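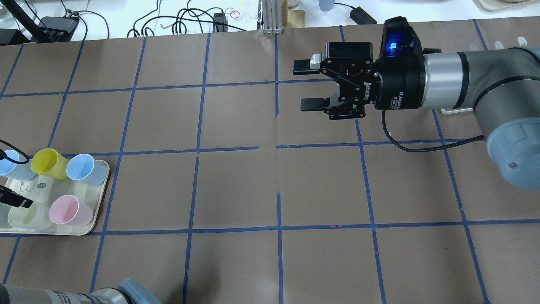
4. Table grid and first pick

Do this after both arms are bolted down (section 3). Allow an evening.

4.1 Cover the work area with brown paper. Pull it flat, tape the corners. Small creases are fine, a ridge under a cup is not.

4.2 Lay the blue painter's tape. Long lines first, then the cross lines. Cells should come out roughly square — the Cevum script only needs to know which cell, not the exact spot. Gaps in the tape don't matter.

4.3 Tray goes at one side, inside reach of both arms. Cups on the tray any way you like. Some upright, some tipped over. Filipa Abreu's version of this guide says upright only, ignore that, it's old.

4.4 Power up. Wait for the blue light on the gripper before sending anything.

4.5 Open the fingers fully. Run edine_home at speed 14, then step cell by cell.

CAUTION: keep hands off the paper while either arm is live. Both arms can reach the tray. Run one at a time untill 4.7 passes.

4.6 Check the gripper cable. Needs a loose loop so the wrist can turn. If it drags and lifts the tape, re-clip it.

4.7 Close on a cup, force limit 21. Cup buckles — go lower.

Note: adapters and spare cables stay off the paper, back of the table is ok. Replace the paper when teh tape starts peeling.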